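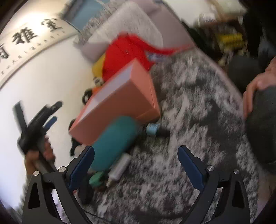

I have a system for the living room, and the system is that things land on the floor until I can't stand it, and then I read a book about tidying. I own four of these books. Two of them are currently part of the problem.

The rule I was trying out this week comes from my friend Sorcha Dolan, who is a calm person with visible countertops. Her rule is that you start in one corner and you're not allowed to leave it until it's done. No carrying a mug to the kitchen and coming back an hour later having alphabetized the spices. You sit down next to the pile and you deal with the pile.

So I picked the stretch of floor by the sofa. My opening move was the pink box, which I bought in December with the idea that it would hold "small things." This was my first mistake, as every object I own is a small thing if I'm tired enough. The teal bottle had ended up underneath one end of it, and the box had been sitting at a tilt long enough that I'd stopped noticing. I think I'd have gone on vacuuming around it until one of us died.

Then there's the light blue spool. I've had it through two apartments and I have never once needed it on purpose. It came with me from Markcombe in the bottom of a bag, along with a Kofler catalog and the key to a bike I no longer have. I held it for a while. I put it in the "maybe" pile. Sorcha does not believe in a maybe pile, but Sorcha wasn't here.

The red cloth is a bigger problem, literally. I said I'd turn it into curtains, and I told Najwa Sleiman this at a dinner, out loud, so now she asks. "How are the curtains?" The curtains are a heap, Najwa. They're a very rich color and they take up as much room as a sleeping dog. I moved them to the armchair, so technically that's progress for the floor and a setback for the armchair.

Final score after 26 minutes, at which point I got hungry:

Pink box: level, and still empty. I'm scared to commit.
Teal bottle: kitchen.
White tube: bathroom cabinet, behind the other tubes.
Small green thing: on the windowsill, where I can keep an eye on it.
Red cloth: see above.
Spool: maybe.

I've told Sorcha the corner is finished. She wants to come by and see it, so I'm going to need another evening and possibly a second box. If anybody has opinions on boxes with lids, the comments are open, and please be gentle about the curtains.

Posted 27th February | Contact | © Naledi Pretorius | Back to top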